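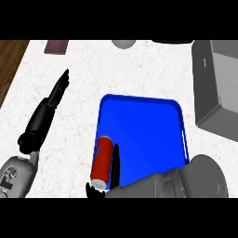
Chelsea Wragg wrote to me that she washes her marble with vinegar, the same as her mother did with the old tiles, and now there are dull spots near the sink which do not go away. Can she polish them out?

Dear Chelsea, vinegar is good for many things but it is an acid, and it eats the surface of marble. Lemon does the same, also tomato and wine. A dull spot of this kind is called an etch mark. It is not dirt, so more cleaning will not help. If the spots are small, you can try a marble polishing powder with a damp cloth. Test it first in a corner behind the toaster. For a big area I would call a stone man. In Ramedham I paid 38 dollars for a small repair, but this was a piece beside the stove no longer than my hand.

For every day I use only this:

Warm water, 6 cups
Mild dish soap, one small squirt
Two soft cloths, one for washing and one for drying

Wipe, rinse with clean water, then dry. Please do not skip the drying. Soap which stays on the stone makes a gray film, and after some weeks you think the marble became old.

Oil stains are a different matter. Mix baking soda with water until it is like thick yogurt, put it on the stain, cover with plastic wrap and leave it overnight. In the morning take off the plastic and let the paste dry completely before you lift it with a plastic scraper. My worst stain (sesame oil, from January) needed 3 rounds.

Sealing: drop a little water on the stone and wait roughly ten minutes. If the place under the water becomes dark, it is time to seal again. The sealer does not protect from acid, it only slows down the stains. I had believed otherwise for years.

Keep oil and vinegar bottles on a tray, and wipe the bottom of the tray also. Sand or a grain of salt under it can scratch.

Dean Staniforth asks if the same paste is good for granite. Yes, I used it on my sister's granite and the result was fine, but try a hidden place first.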